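Home | Guides | Open days | Contact

23rd November – by Wian Botha

How to prepare a table-clearing demonstration for an open day

In May we had our first open day at Distmont and 200 people came to see the robot. I write down the steps we follow now, so that other small groups can use them.

1. Choose a task which visitors know from home. We show dishes and cutlery on a table.

2. Choose dishes in one strong color. Visitors who stand at the back must also see them.

3. Fix every cloth before the doors open. Press the tape with your thumb and pull the cloth a little to test it.

4. Run the full task twice in the morning, with the same person at the stop button who will stand there later. 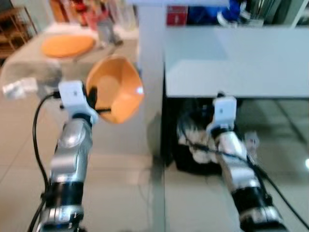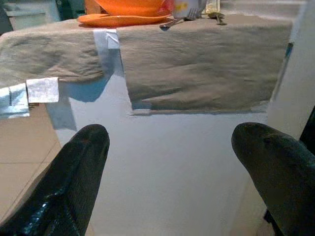
Now the talking, which was for me the most difficult part. Gavin Gillies speaks while the robot moves, and I answer questions after. We ask him to name each thing before the robot goes to it – "the orange bowl", "the fork" – and then to be silent for a moment. Children like to repeat the names. Please do not speak about prices or motors in the first minutes. Keep this for the people who stay.

5. Put a line on the floor with tape and let no visitor cross it during a run.

6. Plan a pause after each run. Kjell Sandberg checks the cables and puts all the dishes back in their places. For this he uses a small drawing of the table, and I recommend to make one also.

If you want our drawing, write to me and I will send it.

This site uses cookies. Accept | Settings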